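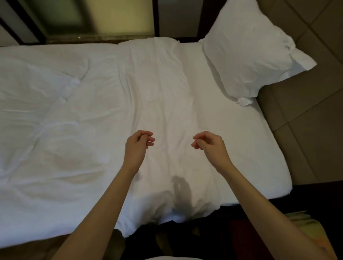 Duvet FAQ: Making the Bed the Easy Way
By the Flerkden home desk
Updated April

How long should making a bed take?
Once you know the moves, 60 seconds! Give yourself a week of mornings and you'll be amazed how quickly your hands learn it.

Where do I stand?
At the foot, always. You can reach both sides of the duvet from there, and one good shake sends air all the way up to the pillow end.

My duvet is lumpy on one side. Is it ruined?
Almost never. The filling has wandered, that's all. Grab the two bottom corners, lift high and snap it down 3 times, then pat the thick spots toward the thin ones. (I love this part - it's so satisfying when the ridges go flat.)

Do I have to iron a white cover?
Please don't! Pull it out of the dryer while it's a tiny bit damp and smooth it on the bed with open palms. Soft wrinkles look lovely on white.

What about the pillow?
Plump it from the short ends, tuck the loose flap of the case inside, and lay it with the open end away from the door. My grandmother in Ernanville swore by that last bit and I still do it.

Should I make the bed right after I get up?
Fold the duvet back and let everything air for 10 minutes first. Open a window if you can - fresh sheets feel fresh a lot longer.

14 comments | 60 shares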